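Visit report: the Steltemlow workshop, simulation bench and drive base

The Steltemlow workshop occupies the ground floor of a former print shop and opens to visitors one Monday evening a month. I went in February, mainly to look at the indoor navigation build that has been documented on its notice page since the autumn. The doors opened at 6 p.m. The build has two halves, a drive base on the bench and a simulated house on a desktop machine next to it, and the evening was split between them.

The base is a two-wheel differential drive with a rear caster. The deck is birch plywood, cut on the shop's own router, and the motor mounts are printed. The gearmotors are from Vullier and came out of a discontinued stairlift kit, which explains the odd bolt pattern and the adapter plates. Each motor has an encoder on the output shaft. The group would have preferred the encoder on the motor side for resolution, but the housing leaves no clearance. In practice the output encoders give 600 counts per wheel turn, and the wheel odometry is good enough for a hallway. It is poor after a few turns on carpet.

Power comes from a salvaged tool battery pack through a fused distribution board. The first board was made on perfboard and browned out the computer whenever both motors reversed together. The second has separate regulators for logic and sensors and a larger capacitor bank on the motor side. It was open for inspection, and the soldering is neat. The emergency stop cuts the motor supply only, so the computer keeps logging after a stop. I consider this the correct arrangement and was glad to see it on a home-built machine.

The camera mast is aluminum extrusion, 700 mm tall, with the camera at the top facing forward. Mast sway was visible on the bench when the base was pushed by hand. A diagonal brace has been cut but was not fitted during the visit.

The second half of the evening covered the simulator. The house model is called Randness, after the street where the first floor plan was measured, and it has been changed so often that it no longer matches any real building. Rooms are built from simple meshes with textured surfaces. The model loads with a fixed random seed by default, so that a failed run can be repeated with the same start position and the same door angles.
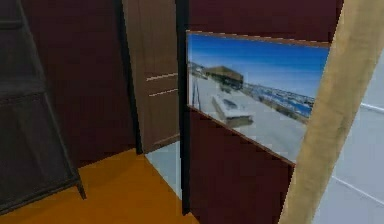 Door angles take up more of the work than I expected. The planner treats a doorway as passable if the gap is wider than the base plus a margin on each side. The margin was originally fixed. With a door standing partly open, a fixed margin either rejected gaps the base could clear or accepted ones where the caster would swing into the door edge. The current version computes the swept outline of the base for the approach path and checks that against the map. It costs more processor time, and the planner now runs at a lower rate near doorways.

Changes in flooring are the next item on the list. The simulator lets each floor surface have its own friction value, but the values in use were chosen by feel. A drag test with a spring scale was proposed during the questions, and someone wrote it on the whiteboard.

Wall art and glossy surfaces were also discussed. The depth estimate on the test computer comes from a single camera, and a large landscape print can be read as an opening. The group keeps a set of 34 start positions that have produced false openings or missed obstacles. Every change to the perception code is run against all of them before it is merged. On the night, one full pass took 42 minutes, much of it scene loading.

The link between the two halves is a small message layer called Teshome, written in the workshop. The planner sends the same velocity commands to the simulated base and the real one, and a single setting selects the target. The commands are limited for acceleration on the receiving side. I asked what happens if messages stop. The base holds its last command for a short timeout and then ramps to zero. The timeout is set in a configuration file, and the value in that file did not agree with the printed manual on the bench. The manual is being corrected.

A live demonstration of the real base had been listed for the end of the evening. It was limited to a straight run down the center aisle and back with the wheels at low speed, as the left adapter plate had a loose bolt. The return leg drifted toward the lathe and was stopped with the button.

Parking is behind the building, through the second gate. The simulation desk is in the far corner and gets crowded, so visitors who want to see the screen should go there first. The drive base drawings can be copied from the shop computer if you bring your own storage.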